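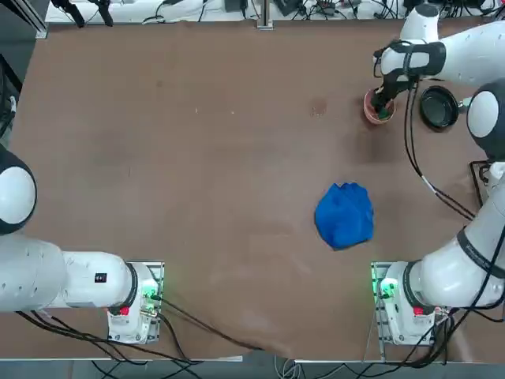 Open Day Report: Two-Arm Table Demo at Plevlow
Benjie Lacson
Submitted 26/06/2026
Course project: Automation in Everyday Work

Why I went

My project question was whether a robot that does household jobs is close to being useful, or whether it only looks close when someone sets up the demo for you. Plevlow had an open day at its Riltatthorpe building, so I signed up. I had already read the Bravstead brochure we got in class in February, which says arms like these will be "ready for the kitchen" soon. I went in not believing that, and I should say so up front because it probably affected what I paid attention to.

The visit was set for 250 people over the whole day, let in by groups. There were 17 in mine. We stood behind a rope for the table demo and had 5 minutes for questions at the end.

What was on the table

The setup was two white arms bolted to metal plates at the near edge of a brown table. Each base had green lights and a small red button or light on it, and a lot of black cable went over the front. The things to be handled were small dishes and a crumpled blue cloth. I had expected more. My own kitchen counter has more on it when it is clean.

I asked whether the objects were always the same ones. The guide said they had "a selection." I asked how big the selection was and did not get a number. To me that matters more than anything the arms did, since picking up a cup you have practiced on for weeks is a different job from picking up whatever cup is in the sink.

What I saw it do

The part I watched most closely was the right arm taking hold of a small cup or bowl by the rim, with its dark fingers dipping down into it. I will admit the grip looked careful. The dish was small compared to the arm and I thought it would get knocked over.

My problem is with where the fingers went. If you hold a cup with fingers inside it, you would have to wash it again before anyone drank from it. I brought this up and was told the demo was about handling and hygiene would be a later stage. Fine, but the sign by the door said "household help," so I think it is a fair thing to ask.
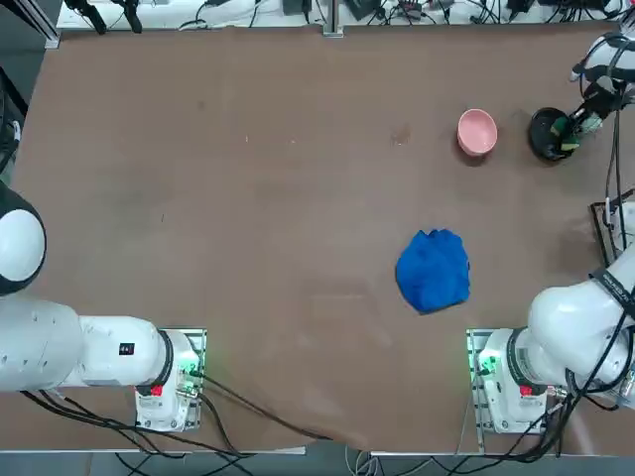 The second thing I wrote down was about speed. I didn't bring a stopwatch, which was a mistake, and my notes only say "slow" with two lines under it. I know slow can be on purpose for safety. Still, a person could have cleared those few items before the guide finished the introduction. If I did this again I would time every move and also time myself doing the same job.

The third thing was the cloth. I was waiting for somebody to have the robot fold it, since folding is supposed to be one of the hard problems. My group never saw it folded. Maybe another group did. I can't count it as a failure when I didn't see a try, but I can't give credit for it either.

What the guide told us

According to the guide, the team had recorded 2,000 practice runs on tables like this one. She said it as if that settled things. I asked what share of the runs went right and she said it depended on the task. I wrote to the address on the handout afterward to ask for a breakdown by task and had no answer by the time I turned this in.

She also mentioned that Zabala, a hotel supply company, is thinking of trying the arms for sorting dishes. That sounds more realistic to me than a home kitchen. The dishes would mostly match, the table would stay where it is, and there would be somebody on shift to fix a jam.

Problems with my own report

I saw one session from one side of a rope. From there the left arm was harder to follow than the right, so most of my notes are about the right arm. I also don't know if a person was guiding the arms from somewhere else or if they were running by themselves. I should have asked that first and I ran out of question time. Anyone using this report should keep that in mind, because the answer changes what the demo shows.

Where this leaves the project question

I still think "ready for the kitchen" is a claim with very little behind it. The arms can take hold of a small dish on a mostly clear table, and I believe that because I watched it. The rest I only have from a brochure and a guide. For the final paper I want to go back with a cup from home and ask them to try it with that.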